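Back from the dead, sort of

Ok quick one, the bus to Riltstead leaves in a bit and I said I'd post something before October ran out on me.

So. Moving. We are moving. The lease here is up and we found a smaller place, one closet fewer and a kitchen you can touch both walls of, but it has a porch and the rent is 255 less a month, so. Decision made in one evening over cold noodles. No regrets yet. Ask me again when I'm carrying the couch.

What I want to write about is getting rid of stuff, becuase that's been my whole life lately. I read two books on it and they both said the same thing, start with the easy rooms. I started with the bathroom. Ten half bottles of shampoo. I don't even like shampoo that much. Who was buying these. (Me. On sale.)

Then the books. 53 went to Despina Christodoulou, who runs the swap shelf at her work and swore she had space. She did not have space. They're in her hallway now. Sorry Despina. I kept the cookbooks, even the ones I've never cooked from, and the atlas with no cover, and one very bad detective novel that I've read four times and will read again.

Kitchen was quick. Mugs were not quick. Everyone in this house has a Mug and a backup Mug and there was a whole discussion. Moving on.

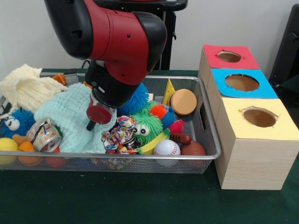 The kids' things are the hard part, I'd been putting them off since summer. Not the clothes, clothes are easy, they don't fit, bye. I mean the stuff with no obvious use that somebody loved for a year. My rule going in was one box each and the rest goes. Lasted maybe an hour. Balls I can let go of, yellow, orange, whatever, there will always be another ball under a couch somewhere. But a mint green crocheted blanket? Somebody sat and made every one of those loops. You can't put that in a bag with old socks. So now the rule is anything made by hand stays untill the end, and gets decided last, by someone who has slept.

Sawsan Issa (hi Sawsan) told me her system, where you put things in a box, tape it, write a month on it, and if you haven't opened it by then it goes out without looking. I tried it. Opened the box the same night looking for the scissors. Which were in the box. With the tape.

Also tried selling. Put the old desk up online, got eleven messages, every one of them asking if it was still available, then silence. In the end Fares Nassar took it for his sister and paid me in pears. Good pears! Better than the money would've been probably.

Things still to do: the hall closet, the drawer of cables, the other drawer of cables, change of address, find out if the porch light works, paint or don't paint. Leaning don't paint.

If anyone local wants a floor lamp, tall, a bit crooked, works fine, tell me this week. Also have a shoe rack. Also so many hangers.

Bus. Gotta go. Comments are open again, I fixed the thing.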